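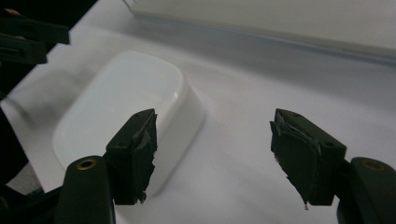

Week 6: Learning to grasp from hand-held gripper data

Reading: Hou and Hinds, the Surnum report, sections 2 to 4. Skip the appendix on calibration.

1. The setup

A person holds the gripper and does the task by hand. A camera on the tool records each try, and the finger opening is logged with the video. The robot arm comes in only at test time, with the same fingers and the same camera mount. The policy takes in the images and puts out small changes in tool pose and finger opening.

The Surnum set has 1,057 demonstrations of tabletop pick and place. Of these, 141 use a computer mouse.

2. Why the mouse is hard

A white mouse on a white table gives the camera little to work with. What is left is mostly the highlight on the shell, the rim, and soft shadows. During the approach a finger can also cover the near end of the object, so part of the outline is missing just when the policy has to line up the grasp.

The mouse can lie at any angle. The fingers should close across its short axis. Closing along the long axis may ask for more opening than the gripper has.

3. Pad wear

Look at the edges of both pads: they are shredded, with strips peeling away. Wear matters in two ways. It changes the grip, and it changes what the camera sees, because the fingers are in every image. A policy trained only on fresh pads may treat a loose flap as part of the object.

Hou and Hinds tested this with 20 trials per condition. The policy trained on fresh pads alone failed more often when the test gripper had worn pads. Mixing both kinds of pad in training closed most of the gap. Masking the fingers out of the image helped less, and it hurt placing. The authors do not explain the second result. We will come back to it in Week 8.

4. For lab

Work in groups of 3. Each group collects its own mouse grasps and trains with and without finger masking. Keep the table and lighting fixed between runs. Write down the state of the pads before you start and do not trim them.

Lab write-ups go to Lerato Hendricks by Tue 28 August. Questions about the training code go to Tane Hollis.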